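Talks > March > Two arms, one queue: speaker notes

Type to search talks

Prumberg meetup, 03/09/2026. Twenty-minute slot, so skip anything in brackets if the projector eats the first five.

OPENING
Say hello. Say Fendmont pays me. Say the talk is about scheduling, and wait for the people who wanted hardware to finish their coffee.

THE PROBLEM
Zapata is our planner. It was written for one arm. Then we bought a second arm and ran two copies of Zapata, which is how you get two confident programs with no knowledge of each other. Each one planned a lovely path. Both paths went through the same bit of air.

First fix: a lock on the workspace. Very safe. One arm worked and the other one waited, at twice the price.

WHAT WE DID
Muratau sits above both planners and hands out time as well as space. Each arm books a volume for a window, gets on with it, and gives it back. Replan tick is 100 ms. A booking expires after 700 ms if its owner goes quiet — ask me later how we picked that, or don't.

[Skip if short: the clock drift story.]

PERCEPTION
Wrist cameras for contact, head view for everything else. The two disagree all the time. At close range the wrist view wins, and we stopped averaging them, which had given us a grasp point halfway between two wrong answers.

Soft things are still bad. A box keeps its shape while you plan. A bag has opinions. We refit the surface before every contact and the planner is allowed to throw away 90 percent of what it knew.

SLIDES: CLOSE UP, THEN WIDE
Put both up and stop talking for a bit. Point at the rim on the first, then at the two grippers on the second. Mention that both arms hold bookings within a hand's width of each other.

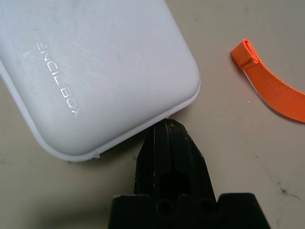
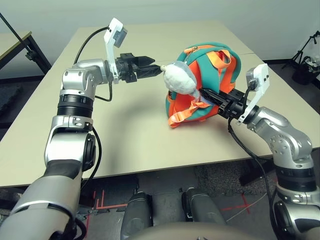 First slide: wrist view, finger at the rim of the pencil box. Second slide: head view, both arms at the backpack.

QUESTIONS
Someone will ask about learning the bookings. Say we tried it — it learned to book everything.

Repo link is on the last slide. Check it's the public one this time.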